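Pesquisar neste blog

Pesquisar

O clube, as sacolas e a minha falta de paciência

Faz tempo que eu não escrevo nada aqui, eu sei, mas o semestre me engoliu e o pouco de tempo livre que sobrou foi todo para o clube de robótica. Quem acompanha o blog lembra que eu entrei achando que ia passar as tardes programando. Passei as primeiras semanas apertando parafuso e passando cabo! E gostei, vai entender.

O projeto deste ano se chama Drilley (o nome foi escolhido por votação e eu votei contra) e a ideia é inscrever a equipe na mostra de agosto, na categoria de manipulação com dois braços. A prova é de loja: pegar embalagens, posicionar, abrir, colocar um produto dentro. Parece coisa boba até você tentar. A gente vai com três tarefas e cada uma tem limite de 90 segundos, contando o tempo que os braços levam para sair da posição inicial – e o nosso código, coitado, ainda sai dela com uma calma de domingo à tarde.

A equipe é pequena. A Celeste Escobar cuida da calibração, o Mounir Fawzy escreve a parte de planejamento de movimento e eu fico com o treino das demonstrações, ou seja, horas e horas repetindo o mesmo gesto e apagando as tentativas ruins. A professora Karine Bergeron passa de vez em quando, olha, faz uma pergunta só e vai embora, e aí a gente fica o resto da tarde discutindo a pergunta.

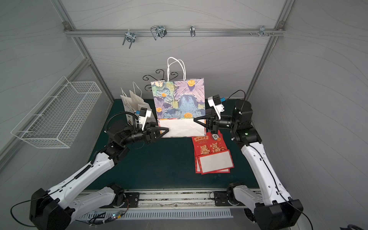
Sacola de papel é o objeto mais traiçoeiro com que eu já trabalhei. Caixa tem quina, garrafa tem corpo, mas papel cede, e se os dois lados não chegam juntos ela gira ou tomba. Começamos pegando pelas alças e foi um desastre, porque elas mudam de lugar a cada tentativa. Aí o Mounir sugeriu pegar por baixo, uma garra em cada lado, e é assim que estamos fazendo com a florida, a de flores roxas e azuis, que virou a minha preferida. As brancas ficam atrás dela, esperando a vez, e as vermelhas com letras douradas em chinês a gente deixa deitadas, empilhadas à direita dela, mais à frente, para a tarefa de separar uma folha só da pilha. Essa última ainda está longe de funcionar, já aviso.

O que mais me tomou tempo foi a força. Com a garra fechando demais, o papel amassa e a sacola não serve mais para a rodada seguinte. Com a garra fechando de menos, ela escorrega bem na hora de levantar. Cheguei a um valor de que eu gosto, mas a Celeste acha que está alto, então combinamos de testar os dois com as mesmas sacolas e anotar tudo direitinho (quem vai anotar sou eu, claro).

Já gravamos 3.000 demonstrações e a meta é chegar a 4.000 antes da mostra. Eu sonho com sacola. Outro dia fui comprar um presente de aniversário e fiquei apertando a embalagem pelo canto de baixo, com dois dedos, para ver se parava em pé. A moça do caixa perguntou se estava tudo bem.

Na semana que vem mexemos na iluminação e eu começo a separar as demonstrações da pilha vermelha. Se alguém que lê isto aqui já treinou um robô para pegar papel fino, por favor me escreva, aceito qualquer dica, até as estranhas!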